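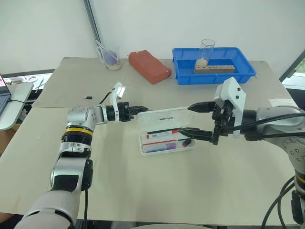 Bimanual lid handling at an open day: how much compliance do I need?

Our lab has a two-arm cell that we are preparing for an open day in September, and I am looking for advice on one of the tasks. The program has a handful of short routines on household and school objects, and the one I expect visitors to ask for is the pencil case. It is a clear plastic case with a frosted lid, and both grippers work on the lid at the same time. With the lid close to vertical, one finger of the right gripper is down inside the open case near the contents, and there is a small red block, probably an eraser, right at that end. The marker is at the back, well out of the way, and I am less worried about it. My concern is the transition between holding the lid up and letting one arm go.

Both arms run under joint position control at present. I have 195 recorded runs of this routine. The usual failure is that the case shifts on the table when the second arm takes up load, after which the hinge line is no longer where the controller expects it. A person standing next to the cell would restart it and carry on. In front of 30 visitors that looks poor, and I also don't want someone leaning in to straighten the case.

What I would like to know:

Is it worth moving to impedance control on one arm only, and if so, which one?

Should the case be fixed to the table for the day? My supervisor at Iltcombe is against fixtures in a demonstration.

How long a run do people schedule per group? The draft timetable says ten minutes, including questions.

Mingxuan Yao

Zsófia Boros

One arm compliant, one arm stiff. Make the arm that is already holding the lid the stiff one and let the second arm come in soft. If both are stiff, any error in the relative calibration between the two bases turns into force on the plastic, and the case is the only thing in the loop that can move. If both are soft, the lid sags when either one lets go and the hinge line is uncertain again.

We ran a similar task at the Tedness open day, a flip-top box slightly larger than yours. Settings that worked for us, as a starting point and not as a recommendation for your hardware:

Translational stiffness on the soft arm was 2,000 N/m along the hinge axis and far lower in the other two directions. We found the lower values by hand, starting from very soft and raising them until the finger stopped drifting under its own cable load. Do this with the cables routed as they will be on the day. A thick cable hanging along the forearm pulls more in some poses than in others, and ours was retied the evening before, which cost us an hour.

Close the second gripper before you command any lift. Wait until the measured force has settled, then take the new contact point as the reference for the rest of the motion. Most of our shifted boxes came from closing and lifting at once.

For release, open the fingers by a few millimeters, stop, and check the wrist force again. If the lid is still loading the finger, back off along the finger direction and not upward. Going upward drags the lid and the case follows. With a finger inside the case you also have to clear the contents on the way out, so plan that retreat as its own segment with its own speed limit.

As for fixing it down, a thin sheet of non-slip matting under the case is enough. It isn't a fixture in any sense a visitor would object to. I would also keep the case off the joint if your work surface is two tables pushed together. Ours had a height difference of 2 mm across the seam and the box rocked on it.

Ten minutes is tight. We planned 12 and used 15.

Donal Mulligan

went to one of these at tromoncombe with my daughter's class. the arms were slower than she expected and she got bored until one of them missed, then the whole group was glued to it. i wouldn't worry too much about a restart. what annoyed people was that you couldn't see anything from the second row. put a monitor up.

Siobhán Foley

I agree with Zsófia on stiffness and with Donal on the monitor. Two additions from the organizing side.

Decide in advance who is allowed to reset the objects and how. At our site the rule was that both arms were parked and the enable switch released before a hand crossed the table edge. It was written on a card at the operator's seat, and the operator read it aloud to each group. Reset time has to be in the timetable. For a case with several loose items inside, allow a full minute if you want the same layout each time.

Second, keep the log running during the visits. Visitor runs are shorter and get interrupted more often – people ask the operator to stop and go back – and the interrupted ones taught us more about the release phase than our clean runs did. We tag them separately so they don't end up in the success figures.

I have no view on which impedance controller to use. The Moldovan package was mentioned to us, but we have not tried it.

Mingxuan Yao

Thanks. I tried the stiff/soft split this afternoon with matting underneath, and the case stays where it is on the take-up. Release is still rough. I will separate the retreat segment as suggested and ask for 15 minutes per group.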